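Section 4: Showing the task by hand

By now you should have both hand grippers charged, paired and calibrated (see Section 3 if not). Take your time over this part - the robot can only learn from what you show it, and a calm demonstration is worth several hurried ones. The practice task is putting small screws away in a drawer.

1. Stand the parts organiser upright on the white board, with the drawers facing you.

2. Pull out the bottom left drawer and leave it sticking out of the cabinet. It needs to be open enough for a screw to drop in from above.

3. Lay the screws on the board in front of the organiser. A loose little pile is fine, and rather better practice than a tidy row.

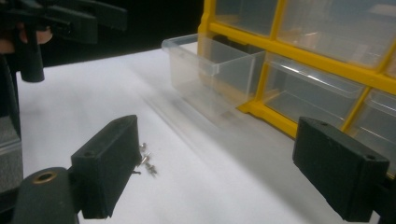 Fig. 12. Screws between the fingers, drawer open.

4. Pick up a gripper in each hand and start recording in Yeoman. Wait for the tone before you move.

5. Bring the open fingers down on either side of a screw, squeeze gently, lift, and carry it over to the drawer. Let go once you are over the opening, and go back for the next.

Note: Keep the free gripper well back while the other one is working. If you find your hands wandering into each other, stop, have a stretch and begin the take again.

Caution: Check that the cables have enough slack to follow your hands before each take. A snagged cable can pull the gripper off line and spoil the recording.
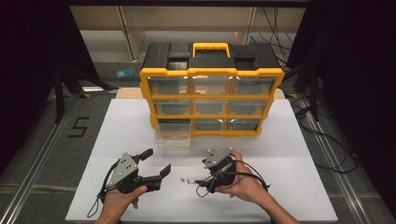 Skavbridge, July

6. When the last screw is away, hold both grippers still until the second tone, then save the take. Takes longer than 100 seconds are split in two, and you will be asked to name each half.

7. Set everything out again, with the screws in a slightly different spot, and repeat until you have 19 good takes. Do please delete any you weren't happy with before going on to Section 5.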